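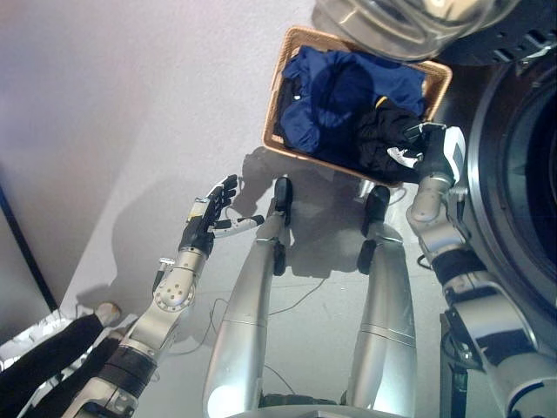 Home News Reviews Lenses Used Gear Contact
Search this site Enter keyword Go

Ritwood brings back its little 70mm, and I already want one

So Ritwood finally did it! The 70mm portrait lens that everybody kept hunting for used is back as of 29th August, and it's still fully manual. No autofocus, no stabilizer, just a nice fat focus ring and an aperture ring that clicks (you can switch the clicks off if you shoot video).

I got to play with one for an afternoon at Eslow, the camera shop in Drakumport, where Bilal Karaki let me hog the counter sample way longer than he should have. It's lighter than my old copy and the hood screws on now, so no more losing it in the bottom of the bag.

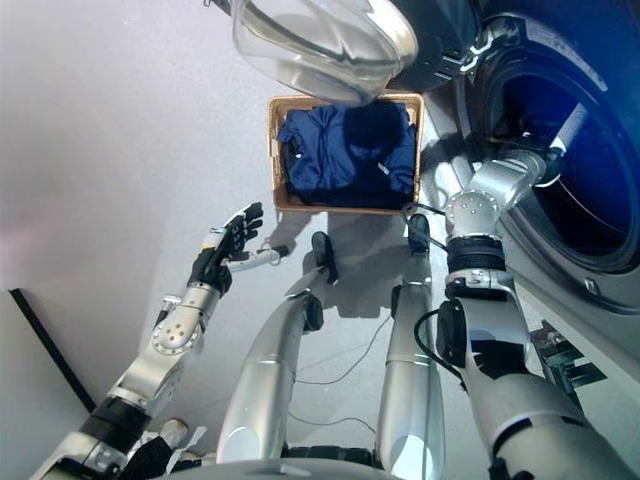
The open washer door, with a wicker basket of dark blue clothes by it.

Wide open it's soft in the corners and I love it for that. Stop down 2 clicks and it gets plenty sharp. Liviu Hodoroagă, who did the optical design back when the lens was still sold under the Ardeleanu name, told me the glass is the same and only the coatings have changed. I shot straight into the window and got a lot less flare than I'm used to.

The first batch is 247 lenses, in three mounts, black only. Silver is supposed to follow in April. Eslow has a waiting list going, and yes, my name's on it.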